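4.2 Group size and the walking pace

We had expected the guided walks at Custcombe to draw mostly out-of-town visitors, and we were happily wrong about that. Of the 1512 bookings in our records, more than half came from people living close by, many of them back for a second route.
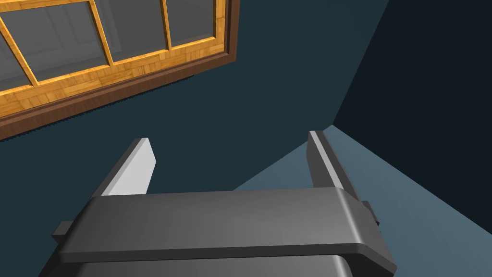

Figure 2. Simulated view.

The Giltstead walk, which takes around 2 hours, was the one people lingered on most — guides there liked to stop and chat at every gate. Groups of eight or fewer kept together nicely, while larger ones tended to string out well before Truketgate.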